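Budalville Shared Workroom
Gloves, keys and small items: walk-round checklist, with comments

Checked by Hiyori Hamada, with Tumelo Magagula reading out the items and holding the clipboard for most of it.

Many thanks to everyone who put up with the two of us wandering about and lifting things up. We have kept to the order of the printed sheet, which starts at the door and finishes at the table with the painted walls. I know from the last round that some of you only read the lines marked ATTENTION, and that is quite all right, but there are a few kind words tucked in among the others and I would hate for them to be missed.

How we mark things: OK is as it should be. WATCH is fine today, but look again before February. ATTENTION wants doing by whoever next has a spare ten minutes, and please initial it on the paper copy when it is done.

SECTION 1. DOOR AND FLOOR

1.1 Main door opens fully and closes by itself – OK
It closes a good deal more politely than it did. The new closer was well worth having, and I no longer jump out of my skin when somebody comes in behind me.

1.2 Walkway clear from the door to the sink – WATCH
We could walk it side by side, with one rucksack to step round. The owner moved it before I had finished opening my mouth, so I shan't say whose it was. The hooks are behind the door and they do take a heavy bag.

1.3 Leads kept out of the walkway – OK
Somebody has taken real trouble with the cable ties along the skirting. Thank you. Please carry on doing the same wherever a lead has to cross from one bench to the next, and if you run short of ties there is a bag of them in the second drawer, under the masking tape.

1.4 Floor dry and swept – OK
A little grit under the window, nothing to slip on.

1.5 Fire extinguisher in its bracket, pin and seal in place – OK
Tumelo wanted to know whether the seal ought to be the sort that snaps. It ought, and it is.

SECTION 2. FIRST AID AND NOTICES

2.1 First aid box full and in date – ATTENTION
Everything was in date but the small plasters are down to a sad little handful, and it is always the small ones people want. I have put a packet on the shopping list. If you take the last of anything, write it on the lid sheet. You needn't say what you did to yourself.

2.2 Emergency numbers readable from the table – WATCH
Readable, yes, if you have my glasses on. The sheet has faded. I'll print it again in bigger type and put it where the old calendar used to be.

2.3 Accident book present, with a pen – OK
Present, and with two pens, which must be a first.

SECTION 3. WORK GLOVES

Our gloves are the knitted white sort with blue rubber dots for grip and a yellowish edge at the cuff. They suit what we do in here, which is mostly lifting, carrying, sorting and wiping down. They will not stop a blade, and they soak up anything wet in no time at all. The leather pair and the rubber pairs are in the cupboard for those jobs, and I do wish they came out more often.

3.1 Dots still firm on palm and fingers – OK
We rubbed a thumb over each of them. When the dots start coming away in crumbs, the glove goes into the rag bin, even if the knitting still looks perfectly good. I know that feels wasteful. I was brought up to darn things too.

3.2 No holes at the fingertips – WATCH
One of the pairs in the drawer is going thin at the thumb. It will manage a few more weeks of boxes and then it can retire.

3.3 Cuffs sound, edging not trailing – ATTENTION
There is a loose thread on a cuff in the drawer, long enough to catch on a drawer handle, as I found out. Snip it close, please don't pull it, or the whole edge comes undone and you end up with a sort of mitten.

3.4 Gloves kept in pairs – WATCH
They are meant to go back in the drawer folded together, cuff inside cuff. We had a happy few minutes matching up singles. If you have taken one home in a coat pocket, there are no hard feelings, just bring it back.

3.5 Gloves laid flat when off the hand – OK
Open and palm up is the habit we are after. A scrunched glove holds on to whatever has fallen inside it, and I have twice put my fingers into one and met a screw.

3.6 Washed since the last round – ATTENTION
Not as far as the sheet shows. A cool wash in a bag, dried on the rail and never on the heater. Tumelo has offered to take them all away and bring them back clean, bless him.

SECTION 4. KEYS

4.1 Every key on a tag – OK
Yes, and what a difference it makes. Those of you who remember the biscuit tin will know what I mean.

4.2 Tags closed, rings not sprung – WATCH
One ring has opened a little where it meets the tag. You can squeeze it shut with the pliers, but it won't stay shut for ever, so a new ring is on the list along with the plasters.

4.3 Keys returned to the board by closing – ATTENTION
Please, please, please. A small key put down on a dark surface is very easily swept up with the offcuts, and replacing the cupboard lock was not a treat I want to repeat. If you use a key during a session, keep it well away from the table edge, tag upwards, and hang it up before you put your coat on.

4.4 Spare for the tall cupboard in the office – OK
In the envelope, signed and dated.

SECTION 5. TOY TOOLS AND BITS FROM THE CHILDREN'S BOX

I added this section last time and got some teasing for it, but I'm keeping it in. Plastic breaks into nasty points, and small hands find them before we do.

5.1 Shovels free of cracks where the blade meets the handle – OK
Bend gently and look for a white line across the plastic. The purple one with the pink handle is a great favourite, and I would be sorry to lose it.

5.2 Handles clean – OK
A wipe with soapy water is plenty. The paler handles show every fingerprint, and there is no need to scrub them back to new.

5.3 Nothing sticking up past the front edge at a child's eye height – ATTENTION
We do tend to stand the shovels up along the front, where they are handy and look rather jolly. On days when the little ones visit, lay them down flat or put them back in the box. On all other days I'm content for them to stand.

SECTION 6. THE TABLE WITH THE PAINTED WALLS

6.1 Mat lying flat, corners down – OK
The dark green mat has been a good buy. Small pale things show up on it beautifully, and it wipes clean without any fuss.

6.2 Metal edges free of burrs – OK
I went along them with a cotton bud, which snags on anything sharp long before a finger would. It is an old trick and I recommend it.

6.3 Paint on the side walls sound, no flakes – OK
The clouds and stars have lasted wonderfully well. If anybody still has the leftover pale blue, I'd love a spoonful for the scuffs on the storeroom door.

6.4 Items on the mat spread out, nothing stacked – OK
Pick up one thing at a time and put it back before taking the next. It sounds slow and it saves a lot of hunting.

6.5 Food and drink kept off the mat – WATCH
Packets, bottles and honey are very welcome in the room, and I'm as fond of a snack as the next person, but lids on, please, and nothing sticky anywhere near the gloves. Honey in knitted cotton is there for good.

6.6 Artificial blossom dusted and clear of anything warm – WATCH
Pretty as ever. It wants a shake out of doors and then a wipe with a damp cloth, working from the stem outwards so the petals don't come off in your hand.

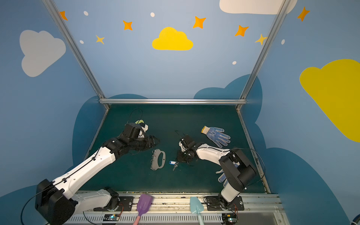 Gloves, shovels and the key on its blue tag.

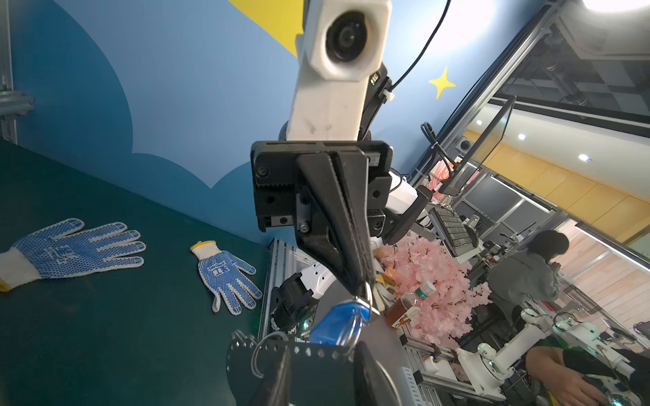
6.7 Surface cleared and wiped at the end of the session – WATCH
The sheet beside the light switch has gaps in it. I suspect the wiping was done and the ticking was forgotten, which is the right way round, but a tick takes no time and it saves the next person doing the job twice. Use the blue cloths, and put the used one in the bucket. A cloth left over the tap goes sour by morning and then the entire room smells of it.

SECTION 7. STORAGE

7.1 Heavy boxes on the bottom shelf – OK
Somebody has been reading these sheets after all!

7.2 Labels facing out – WATCH
Mostly. The top shelf has a few turned to the wall, and you have to get the step stool to find out what they are, which rather defeats the purpose.

7.3 Step stool feet in good order – OK
All the rubber ends are on. Please don't stand on the swivel chair, however quick a job it looks.

7.4 Rag bin emptied – ATTENTION
Full to the brim. I took it down myself on the way out, so you may count this one as done, and I have initialled it.

GENERAL COMMENTS

I came away cheerful. The room is better kept than it was at the last round, and you can feel it as soon as you come in – less shuffling about, less looking for things. If you do only one job from this list, make it the keys. If you do two, bring back the odd gloves.

Tumelo asks me to add that the paper copy lives in the red folder and should stay there. The walk-round took us 60 minutes including a cup of tea, and anyone who fancies doing the next one with him would be very welcome. You don't need to know anything in particular. Bring a torch, for looking under the shelves.

Related pages
Shopping list for the workroom
Opening up and locking up: the short sheet
Washing gloves and cloths
Step stool and ladder check
Borrowing a key

Last updated: October 27, 2009

Contact the workroom | Copyright Budalville Shared Workroom | Back to top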